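Sourdough starter gone quiet, bin it or keep going?

baiba_l
Posted Thursday, 7.40am
Morning all. My rye starter (three years old, called Zuron after a cartoon my brother liked) has stopped rising since I moved flat. I'm feeding it 100g flour and 100g water every morning, same Trimico wholemeal rye as ever, and I get a few sad bubbles and a smell like nail varnish. The new kitchen is colder and I think the water is harder too. I really don't want to start again!

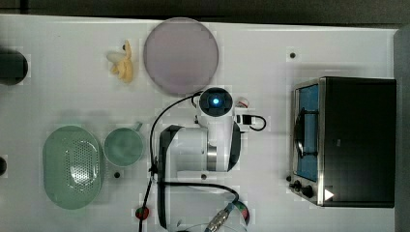
Anyway, I've tried it on top of the boiler overnight and it got a bit livelier, then sulked again by lunch. Do I chuck it?

OttRam
Nail varnish smell means it's hungry. Feed it twice a day, and keep back far less of the old stuff. I keep a spoonful and bin the rest. Don't bother with bottled water, it's a waste of money.

yusri_w
Disagree on the water. I moved to Jernonlow last winter and mine did nothing for a fortnight on tap. Switched to filtered and it doubled in two days.

OttRam
Or it got used to your kitchen in that fortnight and would have doubled anyway. You changed one thing at the end and gave it all the credit.

yusri_w
Fair, but I'm still filtering mine :)

Kalman Sz
I'd go stiffer. Less water, more flour, leave it somewhere warm. And stop opening the lid every hour, we all do it. My write-up from when mine went the same way: 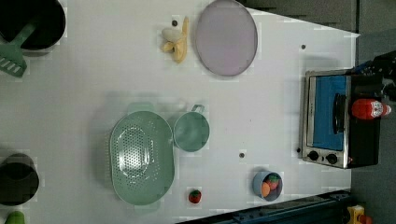 Jernonlow, July

Fifth day of feeding it stiff and the jar has finally pushed its lid up. I made one small loaf with 300g of white flour, mostly to see, and it came out flat on one side with a very good crust. Ate half of it standing up with butter. Will keep going with the morning and evening feeds till the weekend and then put it back in the fridge.

baiba_l
Oh that's cheering, thank you! Two feeds a day from tonight then, and I'll do a second jar with filtered water so you two can carry on arguing.

OttRam
Label the jars. I didn't, once.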